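Serra Introduces Colored Cup Line for Break Rooms and Waiting Areas

31 July 2019

Serra, the tableware brand of Stetell, today announced a line of plastic cups made for offices, clinics and schools where people pour their own drinks. The cups come in lime green, pale blue and pink and go on sale to business customers this week. Retail sales will follow in January.

The line was planned with canned drinks in mind. Many break rooms have moved from large bottles to single cans, and a can is often opened and shared between two people or left half full on a counter. Serra wanted a plain, tall cup that people could pour into straight from the can and tell apart by color.
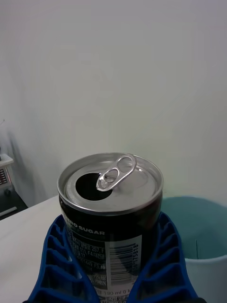 An opened can of a zero sugar drink, with the pull tab raised.

"We asked offices what they run out of first, and the answer was clean cups," said Malathi Nadar, product manager at Serra. "People put a cup down, forget which one is theirs and take another. With separate colors, a small team can keep track without writing names on anything."

Before the launch, the cups were tried out in 58 workplaces over a period of seven weeks. Staff were asked to use them for cold drinks only and to report on pouring, stacking and washing. Several offices asked for softer shades than the ones first offered, and the blue and pink were changed as a result. The green was kept as it was.

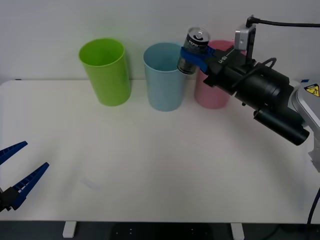
Serra cups in green, blue and pink, with a Pepsi can.

The cups are sold in sets of six, with two of each color, or in single-color cartons of 136. Replacement cups can be ordered one at a time. Business orders are handled by Ramo, which also supplies the matching trays.

"Most of our customers already buy their trays and napkins from us," said Nelu Rusu, sales director at Ramo. "They can now add the cups to the same order and get one delivery."

Customers who took part in the trial may keep their cups. Color samples are available on request from the Ramo sales desk or at the Stetell showroom in Bulten, open on weekdays.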